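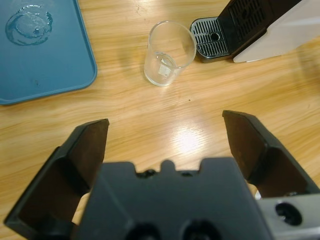 小麦送到收购站,水分总比自己测的高,心里没底,想请教各位

各位老乡好,我家种的地不算多,今年是头一回不卖给上门收粮的贩子,自己拉到Clutent的收购站去交。本来想着少一道手,价钱能好看一点,结果头一车就让我犯了糊涂。

出门前我在家拿邻居的手持水分仪测过,觉得挺干的,心里还挺高兴。到了站上一扦样,人家报出来的水分比我测的高了一截,按规矩要扣量。我当时也没好意思多问,后面排着好多车呢,师傅们都等着卸粮,我就签字走了。回来越想越不踏实,倒不是怀疑人家做手脚,就是想弄明白:

一来,家里的仪器和站上的仪器,到底该信谁的?二来,要是当场觉得不对,能不能要求重新扦样,会不会得罪人?三来,我还有一仓没拉,是先在家再晾一晾,还是干脆送到Barreto那边的烘干点去烘了再交?烘干要花钱,拉过去还有路费,我算来算去也没算明白。麻烦有经验的指点一下,先谢谢大家了!

发帖人:麦茬地

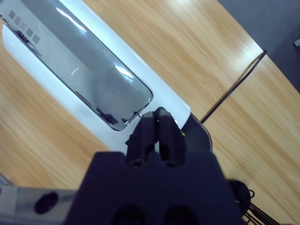 粮食产后服务互助组 · 收储与运输版

老仓门

您好,您这个情况我们这一带年年都有人碰上,别着急,慢慢说。

先说仪器。手持的那种水分仪不是不能用,可它要校准,还要选对品种档位,很多人家里一台机子大麦小麦玉米轮着测,档位忘了调,测出来自然就偏了。还有一条,粮食刚从太阳底下收起来就测,粒温高,读数也容易跑。我的办法是取了样先装进密封袋,搁在屋里阴凉处,等粮温跟室温差不多了再测,同一份样多测几遍,取个平均。下回您去交粮的时候,把您测过的那袋样品也带上,跟扦样员客客气气说一声,请他用站上的机器帮您过一遍,两个数一对,您就知道自家那台差多少了,往后心里也有个谱。

再说扦样。您在家多半是从仓口或者车面上抓的一把,站上是拿扦子往深处扎,好几个点混在一起的。车厢中间和底下的粮往往比面上的潮,尤其是头天晚上装好车、蒙着篷布过了一夜的。所以我现在都是自己也用扦子,在车上选7个点,四角、中间都照顾到,深浅都有,混匀了再测,这样跟站上的数就接近多了。

至于复检,您大可放心去提。我交粮的几个站都允许当场申请,不过要在卸粮之前说,粮一倒进坑里就跟别人的混了,那就谁也说不清了。您那里具体怎么定的,看看磅房墙上贴的收购须知,或者问一声窗口。态度好一点,没人会为这个记恨您,我提过好几回,照样笑呵呵的。

最后说烘不烘。您得把两笔账分开算:一笔是扣量折成钱是多少,一笔是烘干费加来回运费,再把烘干后减掉的分量也算进去(这一项好多人都忘了)。只超一点点的话,趁天好摊开晾上几天,勤翻着点,多半就够了。要是超得多,天气预报又连着有雨,那就别心疼那点钱了,粮食捂坏了才是真亏。

对了,磅单和检验单都留好,我是拿个铁夹子夹着挂在门后头的,年底对账省了好多事。

南场风

我家也是交Clutent,6月那会儿早上去的,排到第11辆,等得我把带的馒头都吃完了。建议避开早上,过了中午人少,扦样的师傅也有空跟你多说两句。水分的事我不太懂,反正我都是晾到用牙一咬嘎嘣脆才装车,没怎么被扣过。

蓝篷布

楼上说咬一咬的,老办法是能判断个大概,可是差一个点牙是咬不出来的,还是得用仪器。

补充一个烘干的事,Barreto那个点去之前最好先打电话,忙的时候不接零散的小车,我有一回白跑了一趟。可以跟邻居拼着送,不过一定要讲好怎么分,品种不一样的千万别混,混了以后等级不好定,大家都不高兴。另外烘干温度要问清楚,留着做种的麦子别跟着一起烘,温度高了影响出芽。

还有,烘完的粮要凉透了再盖篷布,热着就捂上,篷布底下全是水汽,到站一测又高了,那钱就白花了。祝您剩下那一仓顺顺当当交上去,交完了有空回来说一声结果,大家也跟着长长见识!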